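Markska Bin Picking Starter Kit
Home > Automation > Picking > Kits

Supplied and supported by Avby
$3,300 plus freight. Arm and controller not included.
Availability: back in stock August

Gripper fingers, hoses, fittings and setup files for picking parts out of an open bin. Bolts up to most small arms, ask us if yours is older. Suits benches, training rooms, small shops that want to try picking before they commit to a full cell.

What you get
Two-finger gripper, metal linkages, hooked upper tip
Air hoses and push-in fittings
Adapter plate (tell us your arm model when you order)
Practice blocks, two colours
Usetti pick software, 6 month licence
Setup guide, printed and PDF

Not included: bins, clamps, compressor, camera. Bins we can quote seperately.

Specs
Finger opening: 58 mm
Warranty: 3 years on linkages, tips are a wear part
Air: clean and dry, see guide for pressure

Setup notes
Clamp everything down first. Bin creeps even a little, your picks drift. Leave slack in the hoses for wrist rotation and tie cables back away from the fingers. Run slow for the first lot of picks. Long parts lying close to the wall are the hard ones, so try those early and adjust your approach angle before you blame the software.

Shiny bin floors can throw off some cameras. Matte liner helps, the Oyelaran one fits most grey bins and we usualy have it on the shelf. 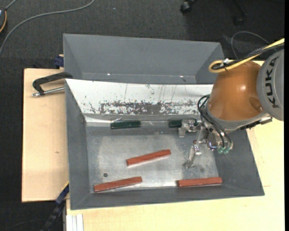 Gripper in the bin with red and green blocks, KUKA arm.

Spares
Upper tip, lower tip, hose set, fitting pack. All sold singly, prices on the spares page.

Ordering
Order before 2 pm for same day dispatch on stock items. Adapter plates are cut to order so allow extra. Returns OK if unused and in the original packaging, software licence non-refundable once activated.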